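Server Hardware, Unit 2: Getting to Know the Board
Notes by Razia Bajwa
Ploreo Technical Workshops

Welcome back! Last session was all cables and drive bays, and plenty of you were itching to get to the good part. Well, we're there. In this unit we open up a tower server, lay it on its side and learn our way around the motherboard before a single part goes in.

Before you come to the bench

Read pages 4 to 11 of the Vosgate workbook, including the dull bit about static. Bring a small torch if you own one. Phone torches are fine, but you'll want both hands sooner or later. Wrist straps are in the top drawer, and you clip on before you touch anything.

Start with the socket

I always begin at the CPU socket, and I still get a small thrill when the lever comes up cleanly. It is a lovely piece of engineering. Look at it square on, with the light coming across from the side, and get used to what a healthy one looks like. Every contact should catch the light in the same way. If one spot looks dull or out of line, stop and call me over. Please don't go poking at it with tweezers (I have seen this done, and the board went in the scrap bin).

Find the corner mark on the socket, then find the matching one on the processor. Do it with your eyes first, processor still lying where it is. When you do pick it up, hold it by the edges. The metal lid on top is the heat spreader, and that's the side that faces you once it's seated. No pushing! The chip should settle under its own weight, and the retention frame does the rest when you bring the levers down in the order printed in the manual.

Memory slots

Server boards often have memory on both sides of the socket, and this is where people used to desktop machines get a surprise. Each bank has its own filling order. The Skidisari chart at the back of your workbook shows one common pattern, but boards differ, so go by the manual for the one in front of you. Open the latches fully, line up the notch, press evenly at both ends and listen for the click. It's a very satisfying click.

A module that's only half in can look perfectly fine from above. Crouch down and look along the row -- the one sitting proud will jump out at you.

Laying out your parts

Give every part its own spot and put it back there whenever you set it down. Drives, cards and processors all like to be somewhere they can't slide, and a molded holder beats a bare bench every time. Keep cards by their edges, keep labels where you can read them, and keep drinks on the other side of the room.
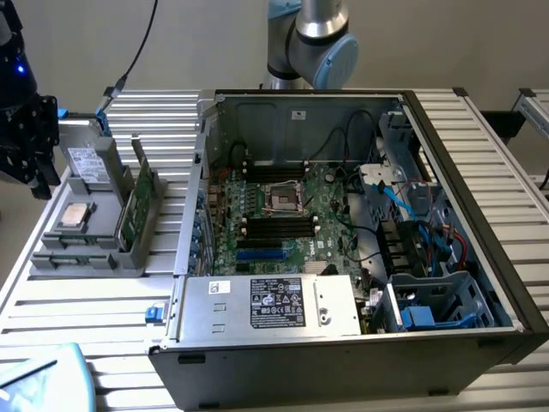 Once you're comfortable with the layout, try this with a partner. One person names a part, the other points to where it goes and says which way round it sits. Swap after five. It sounds like a kids' game, but it works wonders, and last July's group got so quick at it that we finished early and had time to look at power supplies.

Words to know

Retention frame: the metal piece that holds the processor down in its socket.
Expansion slot cover: the strip that fills an unused opening at the rear of the chassis.
Bank: a group of memory slots.
I/O: input and output, meaning the ports where outside cables plug in.

For next time

Sketch the board from memory, then check it against the workbook and fix it in a different colour. Rough is fine. We'll move on to heat sinks and thermal paste, with the Ghumman reading (section 3 only) as background.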